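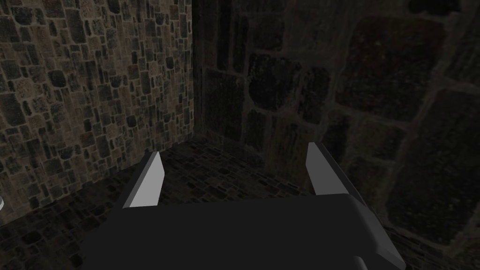

Egan Teleop Demos – README

Hi! I'm Margaux Lecomte, and I put this set together with Julián Collado over one very long August. It has 158 demonstrations of a simulated arm being driven by a person with a handheld controller. No scripted motions and no planner, just the two of us steering and getting slowly better at it.

What you get in each episode: the wrist view, joint positions, gripper opening, and the raw controller input before any smoothing. The raw input is the part I'd keep if I could only keep one thing, so please don't throw it out when you convert formats!

Rooms come in two styles, Callden and Zutley. Wall and floor textures get swapped between episodes, and so does their scale, so you can have small stones on one wall and huge ones on the next. Lighting changes too. Some corners are pretty dark, and I left them that way.

Things to know before you train on it:

The first 17 episodes are Julián learning the controls. He overshoots a lot. They're tagged "warmup" and the loader skips them unless you ask.

26 episodes end without a grasp. They're tagged "fail" – handy if you want negatives.

Episode 11 has a dropout in the controller stream, around the middle. I've masked it but haven't fixed it.

The fingers open wide by default, which makes approaches look a bit lazy. You can change the starting opening in the config if you record your own.

Still to do: left-handed controller mapping, and a proper split file. For now I shuffle by episode and keep the same seed.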